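The Drisby Album: Gray Things on a White Table

Text and selection by Idun Backlund

Every issue of the Album has a theme, and the themes have been getting smaller. We began with harbors. Then came doorways, then door handles, and last spring we gave over an entire gallery to coat hooks, which drew more mail than the harbors ever did. Encouraged by this, and possibly misled by it, we have arrived at gray things on a white table.

I should say that I asked for this one. I own a white table. I bought it on a Thursday, in a mood of self-improvement, and have spent the years since learning what color everything else in my house is. Toast is far darker than people think. A pencil line you would never notice on oak looks like a crack in an ice rink. A white table is sold as a neutral surface, and it is neutral in the way an aunt is neutral when she says the hat is certainly a choice.

Gray does well on it, though. Gray is the one color that seems to have made its peace with white. It keeps its edges, it takes a soft shadow and it makes no demands on the wall behind. If you have a gray thing of decent shape, put it on a white table and walk around it for a while before you put it back in the drawer.

The plainness appealed to me. So did the rounded ends, which give a cylinder something to be proud of. A tube that just stops has a look of having been interrupted, while one with a rounded end has clearly thought about it. 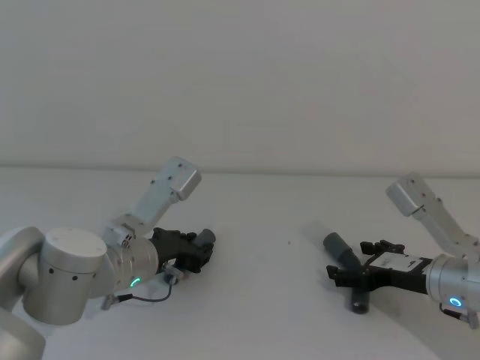
A dark gray cylinder, rounded tip forward, above a good stretch of bare white.
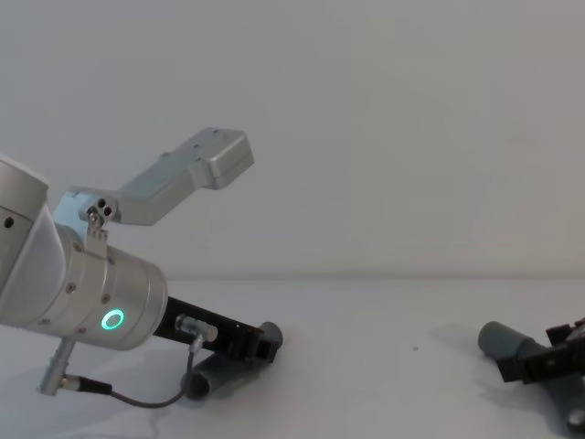
Two gray cylinders at the table, round ends showing. Note the shadows, which are the best thing on the page.

The Drisby Album, No. 51, p. 80

I had several goes at those captions. The first ran to nearly 200 words and brought in the history of the still life, the problem of the horizontal, and my opinion of lamps. Our layout person returned it with a single line under the word "cylinder" and nothing else, and I took the point.

A few remarks that didn't fit under a picture.

On the wall. An off-white wall behind a white table is a brave decision. In the first picture the two meet along a line so faint that you could lose an afternoon looking for it, and I think it's the making of the thing. Everything that isn't pale has to stand up and be counted. I tried the same at home and found that my own wall, sold to me under the name Treretti Cream, turns a distinct custard the moment it has a white edge in front of it. I had lived with that wall quite happily up to then.

On shadows. Please, if you send us work, leave them in. We get entries where the shadow has been scrubbed out on a computer, and the object hangs there like a product in a catalog for people with no gravity. The shadow in the second picture, the one on the white surface under the nearer cylinder, is soft and unfussy and tells you where the table is. I would have run the picture for that.

On cables. The thin black loop in each of these was a matter of some discussion at our end. I'm for it. A black line wandering across white has a handwritten look, and I say this as someone who has spent good money on little clips to keep her own cables from wandering anywhere. The clips are in the pebble bowl now.

On green and blue. Purists will object that the gallery was meant to be gray, and that a small glow of green counts as an indulgence. There's blue in the first picture too. I've let it stand. The rules said gray things, and they were silent on the subject of light, which was an oversight of mine and will not be corrected.

Some practical matters for those of you who want to try this. Wipe the table, then wipe it again from the other side, where the crumbs turn out to live. Turn off the warm lamp. Use one object, or two if they get along. Resist the plant. We had a run of entries in which a perfectly handsome gray jug was upstaged by a fern, and I could feel the photographer's hand hovering over the fern and failing to move it.

Prints from this gallery will hang in the corridor of the Dalen building through March, next to the coat hooks, which are still up by popular demand and because the ladder has gone missing. Anyone who has the ladder may return it without comment.

Next time: string. Entries to the usual address, unframed, with your name on the back in something that doesn't bleed through. Knots are welcome. Cats are not, however much string they may be wearing.

I.B.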